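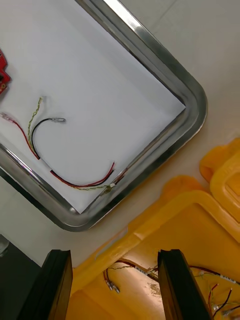
Fig. 1. Wrist view, harness sorting task: paper-lined tray, yellow bins, gripper fingers at the bottom.

Robot Learning for Handling, Unit 4
Learning to grasp things that refuse to hold still
Notes by Svenja Reuter. Corrections to Carola Lenz, who made the exercises and has to live with them.
Version 05/09/2025

1. Where we left off

Last unit we picked up blocks. Blocks are wonderful. A block has a position and an orientation, and if you know both you can go home early. The entire grasping literature up to a certain point could be read as a love letter to the block.

A wire harness has a position in the sense that a plate of noodles has a position. Look at Fig. 1 and try to write down the pose of the yellow-green pair. It winds alongside the red wire, passes under the red-and-black pair, and leaves the tray over the rim. You may use as many numbers as you like. Whatever you write down will be wrong as soon as a finger touches it.

2. The method

The approach in these notes is the one we call Krajewska, after the street the old lab was on. The idea is to skip the pose. We train a policy that takes the wrist image and the finger opening and puts out a short run of small motions. It learns from demonstrations: a person steers the arm, the arm remembers, the person gets a sore shoulder.

Two choices matter.

First, the policy predicts where to pinch relative to a connector or terminal, if it can find one. Bare wire looks much the same everywhere along its length. Ends do not.

Second, after each short run of motions the policy looks again. The early version planned the whole pick from one image and then carried it out with great confidence, often on the spot where the wire used to be.

3. The result

Training used 300 demonstrations of single harness picks. We compared against a baseline, Barnen, which segments the wires by color and grasps the middle of the longest visible piece.

Barnen succeeded on 52 percent of picks. Krajewska did better, though by less than the July slides claimed. Those slides counted a pick as a success if anything at all was in the fingers afterward, including the paper. Please use the corrected definition: one harness, lifted clear, nothing else attached.

Failures sort into four kinds:

Missed pinch. Fingers close on air.
Double pick. Two harnesses come up as a couple.
Snag. The wire catches on a rim on the way out.
Label grab. The policy has decided that a white printed label is a connector. It is very sure about this.

Label grabs came as a surprise to us and should not have. In most of our demonstrations the label sat close to the end of the harness, so grabbing near the label was a fine habit right up to the day we changed suppliers to Wernitz.

4. What to take from the image

The wrist camera gives a close view and a poor sense of the whole. A wire that runs off the tray also tends to run out of the picture, and the policy has no way to know how much more of it there is. Feeding in the last few images helps a little. A second fixed camera helps more and has to be recalibrated every time someone leans on the table.

Shiny metal is the other nuisance. Bright streaks along a polished rim can pass for a terminal at low resolution. Brodovitz, our data cleaning script, flags these cases. It also flags a fair number of perfectly good ones, so read its output before deleting anything.

5. Exercises

a) Write a success test for a harness pick that a tired person could apply the same way twice.
b) Retrain with the labels blurred out. Report all four kinds of failure, and resist reporting only the one that improved.
c) Stop training after 4000 steps and again at the end. Compare snags. Explain the difference without using the word "generalizes."

Reading for Unit 5 is the chapter on contact and friction. Bring the plots from b) on paper, as the projector in the seminar room has its own views on color.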